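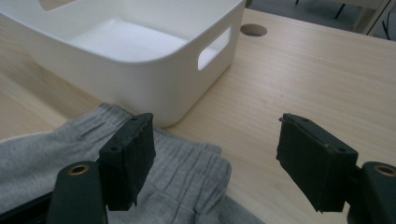
3.2 Collection of the written prayer requests

The second source of our study is the prayer requests which members of the Drestlow congregation write by hand during the night vigil. In total 3,844 slips were given to us, covering 12 vigils, and 2,380 of them could be read completely. Slips were gathered in an open container, such as the white plastic bin in Figure 2, and no name was asked. Etim and Nautiyal coded each slip separately into 10 themes, of which healing and travel were the most difficult to keep apart. When the two coders did not agree, the slip was discussed again in April.

Figure 2. White plastic bin with handle cutout, on a wooden tabletop.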